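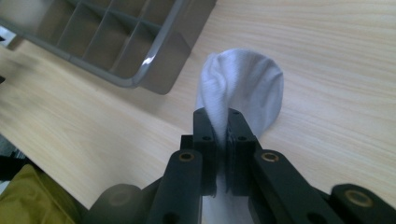
The **Skultach** is a folding solid-fuel camp stove of sheet steel, sold flat in a canvas sleeve and assembled without tools. It burns twigs, split kindling, heat beads or lump charcoal, and serves as a pot stand, a small grill or a windbreak for a spirit burner. The stove was designed and first sold by the outdoor goods firm Bindusau. Later production was licensed to Zullix, whose version differs in the grate and the hinge pins. The name is used loosely by campers for any hinged box stove of similar shape, including unlicensed copies.

## Design

The body consists of four trapezoidal side panels joined by removable hinge pins. Three of the hinges remain captive when the stove is folded; the fourth is opened to lay the panels flat. The panels lean inward from base to rim, so the assembled stove is a truncated pyramid with its widest section at the ash level. The taper keeps fuel towards the centre as it burns down and gives the stove a low centre of gravity on uneven ground.

An ash plate slots into the lowest pair of cut-outs. The grate sits above it in one of two positions. The lower position is used for wood, which needs a deeper firebed, and the upper for charcoal. Air enters through a row of round ports below grate level and through the feed opening in the front panel. There is no damper. Output is controlled by the amount of fuel and by turning the feed opening towards or away from the wind.

Two cross bars rest in notches along the rim and carry the cookware. With the bars removed, a separately sold grill insert can be fitted. Load is carried by the panels and not by the pins. Bindusau's printed instructions give a maximum of 9 kg on the cross bars, applied evenly, and advise against cast-iron camp ovens with legs, as the legs tend to foul the notches.

### Dimensions and mass

| Item | Standard model |
|---|---|
| Mass, complete with sleeve | 653 g |
| Height, assembled | 200 mm |
| Width at rim | 75 mm between cross bars |
| Panels | Stainless steel |
| Grate | Stainless steel (Bindusau), plated mild steel (Zullix) |

The spacing of the cross bars governs the smallest vessel that can be used safely. Narrow mugs are usually stood on the grill insert.

## Operation

The stove is set on mineral soil, rock or a metal tray. It is not suitable for use on a wooden deck or picnic table without a tray, as the ash plate radiates considerable heat downward after the firebed has formed. Top lighting is generally preferred for wood: larger pieces are stacked on the grate, with finer material and tinder above. The fire burns downward and produces less smoke than one lit from beneath. Additional fuel is fed through the front opening in lengths no greater than the internal depth.

Charcoal is lit from below with a firelighter placed on the ash plate. Cooking begins when the upper surface of the charcoal has greyed over. A full charge will hold a simmer for roughly 75 minutes in still air, though wind shortens this considerably.

After use the stove is left to cool fully before the pins are withdrawn. Pins pulled from hot panels bind in their knuckles and may bend. Discolouration of the steel to straw, purple and blue occurs during the first firing and has no effect on strength.

## Variants

### Skultach Son

The Son is a reduced version for a single user, supplied with a one-piece grate and no upper grate position. Its panels are cut from the same gauge of steel as the standard model, and the saving in mass comes entirely from the smaller size. The pins are shorter and are not interchangeable with those of the larger stove. The grill insert does not fit.
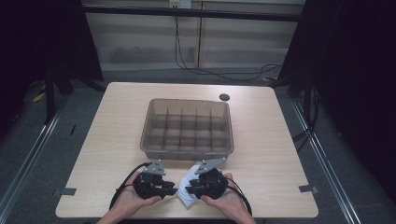

### Zullix production

Licensed stoves made by Zullix can be identified by their cranked hinge pins, which have a bent head in place of the original looped one. The cranked head is easier to grip with gloves but projects beyond the panel, and the folded stove is correspondingly thicker. Early Zullix sleeves were nylon and were replaced by waxed canvas after complaints of scorching. The plated grate loses its coating with use and should be dried and lightly oiled before storage.

### Copies

Unlicensed copies are common and vary in quality. The usual faults are warped panels, pins of inconsistent diameter and a grate that drops through its slots once the sides have spread under heat. Parts from copies rarely fit genuine stoves.

## Maintenance

Soot on the outer faces is normally left in place. Ash should be brushed from the slots and ports, as wet ash is alkaline and will mark stainless steel over time. Bent panels can be flattened cold under a block. Replacement pins and grates are sold singly; panels are supplied only as a set of four.

## Restrictions on use

The stove is classed as a solid-fuel fire in most jurisdictions and may not be lit outdoors during a total fire ban. Many parks that allow gas stoves during periods of elevated danger exclude wood and charcoal burners, including enclosed ones. Seasonal restrictions in southern Australia may begin in November or earlier, depending on the district. Collection of fallen timber is prohibited in a number of reserves, where fuel must be carried in.

Solid-fuel stoves of this type must not be used in tents, caravans or enclosed annexes owing to the risk of carbon monoxide poisoning. The hazard persists while charcoal is smouldering, even where no flame is visible.

## See also

- Hobo stove
- Hexamine stove
- Charcoal chimney starter
- Billy (cookware)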